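작업 노트 / 핸드 그리퍼 2호기 조립
3월, 오후 2시 시작

지난번에 멈춘 데서 이어서 적는다. 1호기는 방아쇠를 끝까지 당겨도 손가락이 완전히 닫히지 않았다. 링크 구멍을 다시 재 보니 도면보다 0.3mm 작게 나와 있었다. 출력 방향을 세워서 뽑은 탓으로 보고, 이번에는 눕혀서 다시 뽑았다. 구멍은 리머로 한 번 훑고 핀을 끼웠다. 손으로 돌렸을 때 걸리는 곳 없음.

스프링은 서랍에 있던 것 중 Haugland 봉투에 든 걸 썼다. 와이어가 조금 굵어서 방아쇠가 무겁다. Kwesi Ayaaba는 이 정도가 낫다고 하는데 나는 한 시간쯤 쥐고 있으면 검지가 아프다. 다음에는 한 단계 약한 걸로 바꿔서 비교.

로그 보드는 Skellereo 펌웨어를 그대로 올렸다. 처음에 포트가 안 잡혀서 케이블을 의심했는데 전원만 되는 케이블이었다. 공용 상자에 그런 케이블이 또 있으니 쓰기 전에 확인할 것. 바꾸고 나서는 바로 붙었다.

엔코더 값은 완전히 열었을 때 1,475, 완전히 닫았을 때 43. 다시 켜도 같은 값이 나온다. 1호기는 켤 때마다 영점이 달라져서 매번 보정을 했는데, 자석 홀더를 접착 대신 나사로 고정한 뒤로 그 문제는 없어졌다.
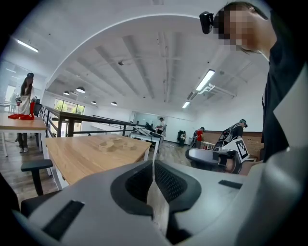
광각 렌즈 쪽은 아직 손볼 게 있다. 마운트를 앞으로 17mm 옮기면 본체가 덜 가리는데, 그만큼 무게중심이 앞으로 가서 손목에 부담이 온다. 일단 지금 위치로 두고 각도만 조금 숙이는 쪽으로 해 보기로 했다. 초점은 무한대 쪽에서 약간 되돌린 위치에 고정하고 나사풀을 발랐다. 굳기 전에 건드리지 말 것.

마커 인식은 창을 등지면 잘 되고 창을 마주 보면 가끔 놓친다. 노출을 자동으로 두면 밝기가 계속 흔들려서 수동으로 고정했다. 셔터는 1/400. 화면이 좀 어두워지지만 빨리 움직여도 마커 모서리가 덜 뭉갠다. 조명을 더 쓸지는 저녁에 다시 보고 결정.

천을 집는 시험은 손가락 끝 고무 때문에 두 번 중단했다. 얇은 천이 고무 사이로 밀려 나온다. 표면을 사포로 거칠게 하니 조금 나아졌다. 실리콘 패드는 Zodness 쪽에 남는 게 있는지 물어봐 둠. 작고 납작한 조각은 바닥에 붙어 있으면 끝이 안 들어간다. 끝을 더 얇게 깎으면 휘어 버려서 안쪽에 리브를 하나 넣은 형상으로 다시 그리는 중.

기록 파일 이름은 Boner 폴더 규칙을 따른다. 오늘 것은 뒤에 _g2를 붙였다. 1호기 파일과 섞지 말 것. 영점이 달라서 합치면 개폐 값이 어긋난다.

남은 일
약한 스프링으로 교체 후 방아쇠 감 비교
손가락 끝 리브 넣은 버전 출력 (눕혀서)
전원 전용 케이블 골라내서 테이프로 표시
나사풀 굳은 뒤 렌즈 보정 다시
저녁 조명에서 마커 인식 확인

출력은 5시 반에 걸어 놓음. 노즐은 0.4 그대로, 베드는 닦아 두었다. 먼저 오는 사람이 떼어서 내 상자에 넣어 주면 됨.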